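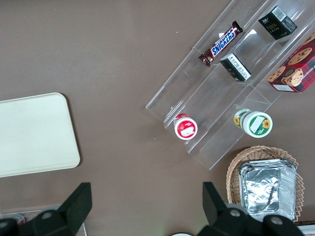
4.3 Préparation du poste de préhension

La présente section s'applique à toute cellule Fulgate équipée d'une pince à deux doigts et affectée à la manipulation d'articles emballés. Les opérations sont réalisées par un opérateur habilité, bras à l'arrêt.

1. Placer le sélecteur de mode sur MANUEL et retirer la clé.

2. Dégager la surface comprise entre le bac de dépose et le présentoir. Le bac crème doit être vide et reposer à plat sur la table.

3. Disposer les articles sur les gradins du présentoir transparent. Les contenants cylindriques peuvent être couchés, à condition qu'une séparation verticale les isole de l'article voisin.

4. Ranger les barquettes en aluminium empilées dans la corbeille tressée, hors du présentoir.

5. Ouvrir complètement la pince et contrôler visuellement les vis des doigts. Toute vis desserrée est reprise conformément à la section 11.

6. Charger le profil d'effort correspondant à l'article le plus fragile de la série.

7. Quitter la zone, remettre la clé et lancer un cycle à vide en vitesse réduite.

ATTENTION
Les parois transparentes et les emballages brillants peuvent fausser la mesure de profondeur. Vérifier chaque point de prise en mode manuel avant le passage en automatique.

ATTENTION
Ne jamais introduire la main entre les doigts de la pince lorsque le bras est sous tension, même à l'arrêt.

Remarque 1. Le contrôle de l'étape 5 est renouvelé tous les 2000 cycles et consigné dans le registre Talebi, rubrique 193.

Remarque 2. Une série peut comporter jusqu'à 11 articles. Au-delà, la répartition sur les gradins est soumise à l'accord du responsable sécurité du site d'Etham, Pin-yu Cheung.

Remarque 3. Toute modification de l'implantation annule la validation en cours. La procédure de revalidation figure en section 4.5.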